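So I finally made it to the open day at the Ragab paper mill in Ultstead, after three years of saying I'd go and then finding something else to do with my June. I'm a bookbinder (weekends only, kitchen table, my husband is very patient) and I've been buying their text paper forever, so walking in the front gate felt a bit like meeting a pen pal!

The tour starts at 10 and you really want to be early. I parked behind the feed store and walked over, and there was already a line back to the bridge. They hand you earplugs and a sticker with your group color on it. Mine was green, which meant we did the beater room first, and wow, the smell. Kind of like wet cardboard and oatmeal. You get used to it in a few minutes and then your coat smells like it for the rest of the day.

Our guide was Abdelghani Metwally, who has been there 49 years and started out sweeping floors. He let us stick our hands in a bucket of pulp (cold! slimy! I loved it) and explained how much water goes in before it ever hits the wire. I'd always pictured something thick like pancake batter, but it's so thin you'd take it for dirty dishwater. The big machine is called Gutari, after the town the first owner came from, and when it's running you can't hear a thing anybody says, so he did most of that part with his hands.

My favorite stop was the finishing room. It's quiet in there, and they let us feel the difference between sheets that had been through the rollers once and sheets that had been through twice. I could tell them apart with my eyes closed, and I was very smug about it.

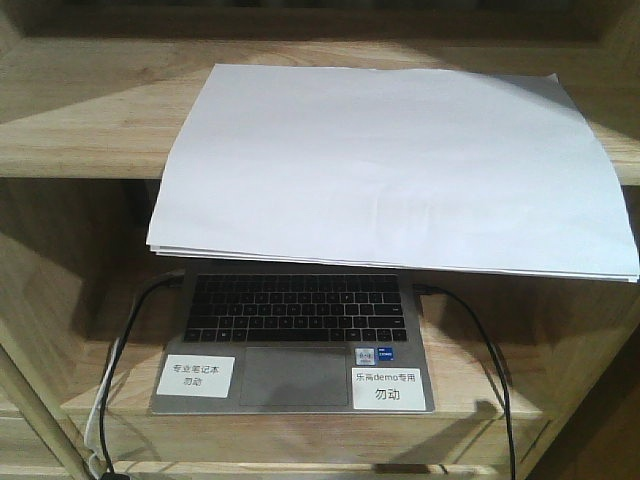
I asked about grain direction, of course, because I've ruined more than one book by getting it wrong. Abdelghani tore a sheet both ways to show the group, one nice straight tear and one that wandered all over the place, and the kids behind me wanted to do it too, so then we all stood there ripping up paper for a while.

Lunch was in the old rag loft. The soup was fine, the rhubarb cake was much better than fine, get the cake. Then I lost all self-control in the mill shop and came home with six packs of Flaltus, the cream one with the slightly rough surface. They sell the odd lots cheap if you ask at the counter, and mine had 3519 penciled on the wrapper, so if you're trying to match it later, write the lot number down before you throw the wrapper away.

Wear flat shoes, the stairs up to the loft are steep and a little slick.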